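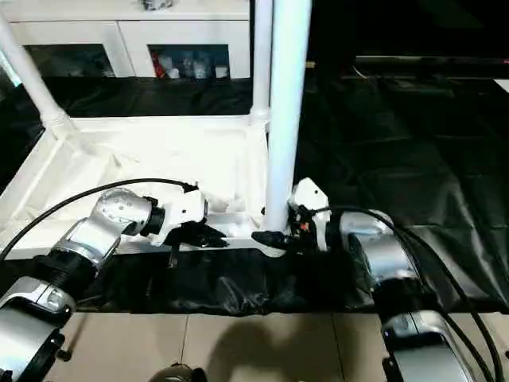
Both grippers at the front rim of the tray, left cable doing its usual loop.

Two-arm cell: left gripper drifting low, cable or coupling?

gbangera
Asking before I take anything apart. We run a two-arm cell at Sedside, silver arms, white grippers, a white tray with the tube frame on it over a black cloth. The job is picking small crumpled stuff out of the tray without touching the poles.

Since November the left gripper ends up lower than taught by the end of a shift. The right one holds position all day on the same program. The integrator (Willems) says the left cable is too long and drags on the gripper, and wants us to buy their cable kit. I don't buy it, in either sense. The cable goes over the top of the arm in a big loop and plugs into the top of the gripper body. It weighs nothing. How is that supposed to pull a wrist out of position?

Controller log shows code 2226 on the left arm and nothing on the right.

pallet_jack
What does Willems say 2226 means? If they can't tell you in one sentence I wouldn't order a shoelace from them.

gbangera
"Following deviation, non-critical." I asked deviation from what and got a PDF of the cable kit.

fellcombe_nights
Going against the crowd here, I think Willems might be right and you're hearing it badly because there's a price attached. Weight isn't the issue with a loop like that. A loose loop catches things. You've got a diagonal pole coming down to the back left corner of that tray and a cable standing up in the air on the same side. If it rubs on the pole at one point in the cycle you get a tug at the connector, and it's a different tug every time.

We had this at Fellcombe on a bigger cell. Spent a month blaming the gearbox.

gbangera
I've watched it for full cycles at slow speed and never seen it touch.

fellcombe_nights
Slow speed is the problem with that test. Cable whips at full speed. Put a strip of masking tape on the pole and see if it's marked after a shift.

bmajor
Boglárka here, I do the maintenance on three cells at Prengate. I'd leave the cable alone for now and look at the mounting. Drift that builds over a shift and is gone in the morning sounds like heat or something settling under load. A cable snag wouldn't wait for the afternoon.

Questions, in the order I'd check them:
Is the drift gone after a cold start, or only after you re-home?
When were the flange screws last checked with a torque wrench, and I mean with a wrench, by a person you'd trust?
Is the tray base fixed down, or is it sitting on the cloth?

gbangera
Gone after re-home. Didn't try a cold start without homing.
Flange screws: the sheet says checked. The sheet always says checked.
The tray sits on the cloth.

bmajor
Then how do you know the arm is moving? Cloth creeps. Every time a finger touches that front rim it can shift the tray a hair, and one end can ride up on a fold. You teach against the tray, so a tray that has lifted at one end looks exactly like a gripper that has dropped.

pallet_jack
That wouldn't throw a 2226 though.

bmajor
It could if the finger is pressing on the rim and the arm is fighting it. Both grippers in the photo are right down at the rim.

fellcombe_nights
Or the code has nothing to do with the drift. I've seen people chase a log entry for weeks because it was the only number they had. How many of them are there?

gbangera
40 since Sunday. 563 in the whole log. I can't tell you if that's a lot, I have nothing to compare with.

toolcrib
Why is there a cloth at all? Every fold in it is a place for the tray to sit crooked. Bolt the tray to the table and half this thread goes away.

gbangera
Cloth stays, the vision people want a dark background and I've lost that argument already. I could cut it out under the tray base.

toolcrib
Do that then. A knife is cheaper than the kit. What are they asking?

gbangera
400, fitting not included.

toolcrib
For cable ties and a bracket. Right.

fellcombe_nights
A proper strain relief isn't cable ties. I'd still do it eventually, from somebody cheaper.

bmajor
One change at a time please, or you'll never know which it was. Put a dial indicator on the left wrist, reference it to the table and keep it off the tray. Run a shift. If the reading holds and the gripper still looks low, it's the tray. If the reading moves, get on those flange screws, then the coupling.

gbangera
Fine, indicator goes on tomorrow at 6 am, masking tape on the pole as well since it can't affect anything. Cable stays as it is. I'm not telling Willems until I have a number.

pallet_jack
My money's on the screws. Post the reading either way.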